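4.3 Recording the shirt fold by remote control

Read 4.1 first if the arms havent been zeroed today. Leader arms on, Botov recorder open, task set to FOLD-2.

1. Clear the middle of the table. Cables back towards the bases, not under the cloth.
2. Lay the T-shirt out. Needn't be perfect, a few creases are fine and the policy wants to see them.
3. Squeeze both leader handles and let go. Followers should open fully. If one lags, stop, redo 4.1.
4. Check the wrist view before every take. Both finger tips must show, plus cloth.

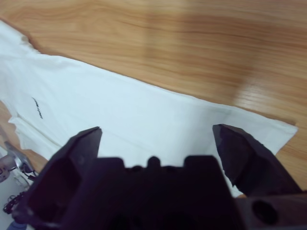

Fig. 4-3a. Wrist view, fingers open at the lower edge of the shirt.

5. Press the pedal, wait for the tone, begin. Slow hands. Slower than feels right.
6. Fold lengthwise, both arms together. Open the grippers fully before you back off or the cloth comes with you.

CAUTION: Never drive the tips down into the wood. The force limit is 8 N and it trips late. Feet and hands clear while the pedal light is on.

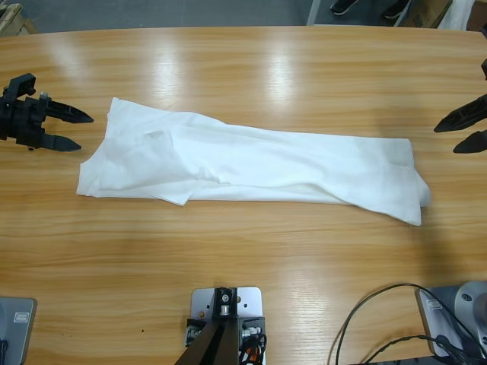 Fig. 4-3b. Shirt folded lengthwise, both grippers open.

7. Corners sticking out: leave them, unless the flap has come right undone. Tidying by hand mid-take spoils the take.
8. Pedal again to stop. Mark keep or bin straight away, you won't remeber later.

Note: pauses over 2 seconds get trimmed by the recorder. If you need to think, think before step 5.

9. Spread the shirt again for the next take. Change the angle a bit, turn it sideways, leave a sleeve folded over now and then.

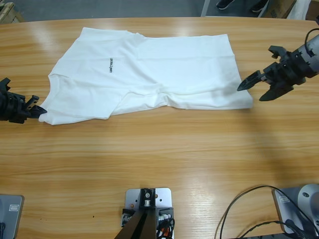 Fig. 4-3c. Shirt laid sideways, part of it turned over along the lower middle edge.

Full set for this task is 326 kept takes. Binned ones dont count. Error E2 during a take: see 7.1, or ask Henryk Pawlak at Brasska.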